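May, evening

Second week in Pilldale. I meant to write every night and have written none of them, so this one will have to cover a lot of ground.

The move itself went fine. Restier came at 7 in the morning with two men and a truck that was bigger than it needed to be. They had everything out of the Vullness house before lunch. I had been up late the night before taping boxes and in the end I stopped labeling them, which I'm paying for now. The can opener was in with the bath towels. The shower curtain rings have not been found and I bought new ones. The final bill was $3497, a bit higher than the estimate because of the stairs at this end. I had told them about the stairs on the phone, and the woman in the office agreed that I had, but the form said ground floor and I had signed the form. I paid it.

Apartment 10 is on the third floor at the back. It's quieter than the front side would be. The window over the sink looks at the brick wall of the dry cleaner's and the one in the bedroom looks at a parking lot with a row of maples behind it. The maples are fully leafed out now. In the morning the light comes through them onto the bedroom wall, and I've been waking up earlier than I used to.

The main room is still mostly empty. I gave away the big couch before I left, and the dining set too, on the grounds that neither would make the turn on the stairs. That was correct. I measured the turn again after I got here and the couch would have been stuck by about a foot. But it does leave me with one armchair, a lamp, the bookcase in pieces, and a lot of floor. My voice sounds strange in there when I'm on the phone. I have been eating at the kitchen counter standing up, or in the armchair with the plate on a box.

So the job this week was a table. I went to Lapointe on my lunch break twice. It's the used furniture place past the post office, and it goes back a lot farther than it looks from the street. The first time I only walked through. Most of what they have is dark and heavy, with carved feet, the kind of thing people inherit and then sell. There was a round one I liked, with a pedestal, but the top rocked when I leaned on it and the man said it had always done that. The second time I brought a tape measure. I'd written out what I wanted on the back of an envelope: light wood, straight lines, plain top, thin legs, not too big to carry up. I think what I really want is a table that doesn't fill the room even though there's nothing else in it.

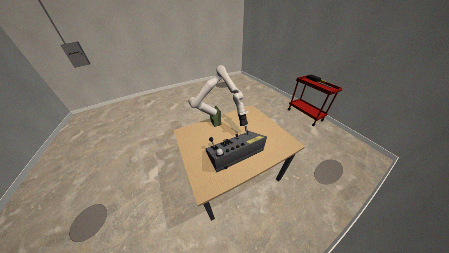
Light wood top, dark metal legs, bare room.

They had nothing like that. They had one close to it in pine, but someone had varnished it orange and I don't have the patience to strip it. I've done that once, in the garage in Vullness, and it took me most of a summer and the grain never came up evenly. He took my number in case something comes in. I also looked at the board in the laundry room downstairs, where people post things, and there's a desk going, a crib, and a set of dumbbells. The desk is tempting. It would do for eating and for paying bills, and it's already in the building. I'll call about it if I don't hear from Lapointe by the end of the month.

Work is the same work, only from the other office. The bus is the 28 and it stops on the corner. It takes longer than the drive did from Vullness but I read the whole way, so I don't mind it. I've finished the book about the canal and started the one about bees. I got off one stop too early twice and had to walk along the side of the highway where there's no sidewalk. Now I know to wait for the tire store.

I've been trying to work out the food shopping. In Vullness I went once a week with the car and filled the trunk. Here I have to carry it up three flights, so I've been going more often and buying less. The nearer store is small and costs more, but the bread is better. The bigger one is by the river and has everything, and it's a nice walk there and a bad walk back. I bought potatoes and a gallon of milk together and won't do that again. Made soup from the potatoes with leeks and the end of the ham, enough for four dinners. It's all right. It needed more pepper than I thought.

The power has been a small problem. Three nights ago everything on the kitchen side went off while the toaster oven was running. I had no idea where the breakers were. They weren't in the hall closet or behind the door, and I went around with the flashlight on my phone feeling stupid. Finally I called the super, who told me they were in the cabinet above the refrigerator, behind a sliding panel that I'd taken for the back of the cabinet. I got up on the step stool and found it. Half of the breakers had no labels and the rest were labeled in pencil by some earlier tenant, with "N room" and "fan??" and one that just said "leave." I flipped the one that was out of line and the lights came on.

I spent an hour the next evening doing it right. I turned each one off and walked through the apartment to see what had quit, then wrote it on a strip of masking tape. I left "leave" alone. My father used to do this in every place we lived, before the dishes were even unpacked, and he printed everything in capitals with a black marker. I used to think it was fussy. He labeled the water shutoff, the furnace, the attic light, and the switch by the cellar stairs that looked as if it did nothing but in fact ran the sump pump. When we sold the house the labels were all still readable.

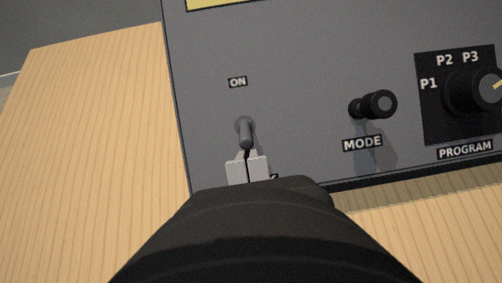 Toggle switch with its ON label.

The toaster oven and the microwave are on the same circuit, so I can't run both. That's easy enough to live with. The super said the building was rewired before his time and that whoever did it had strange ideas. He also said he'd bring up a new cover for the outlet by the window, which is cracked. That was Tuesday-ish in my head but I've lost track of the days since I stopped having a regular routine. He hasn't come yet. I'll remind him when I see him.

Other things to note. The downstairs neighbor plays piano in the late afternoon. Scales first and then the same slow piece, which breaks down at the same place and starts over. I don't mind it. I caught myself waiting for the hard bar while I was putting shelf paper in the drawers. The people across the hall have a dog that I hear but haven't seen. It sounds large.

Mail is being forwarded but slowly. The water bill from the old house came with a yellow sticker on it, and so did a seed catalog, which I read all the way through even though I have no yard now. I had seven years in that yard. The peas would be up by this time and I'd be complaining about the rabbits. I thought I would miss the house more than the yard and so far it's been the reverse. There's a wide sill in the bedroom that gets sun until noon, and I bought a pot of basil and a pot of chives for it. The chives look good. The basil dropped some leaves the first night, and I've moved it back from the glass.

I walked down to the river after supper tonight. There's a path on this side that goes as far as the railroad bridge and then turns to gravel. A lot of people were out, with strollers and bikes, and some kids were throwing sticks off the bank. I went as far as the bridge, sat on the wall for a while, and came back by way of the library. They were closed but I wrote down the hours. I need a piece of mail with the new address to get a card, and so far the only thing I have with the new address on it is the bill from Restier. I'll see if they'll accept that.

Tomorrow: call the phone company again about the last month's charge. Return the curtain rod, it's the wrong width. Put the bookcase together if I can find the bag of pegs. I'm fairly sure they went into a coffee can, and I'm fairly sure the coffee can went into one of the kitchen boxes, but two of those are under the winter coats and I didn't want to start on it tonight.

Knee is better. Didn't need the ice.

Bed at ten, windows open. The dog across the hall is barking at somebody on the stairs.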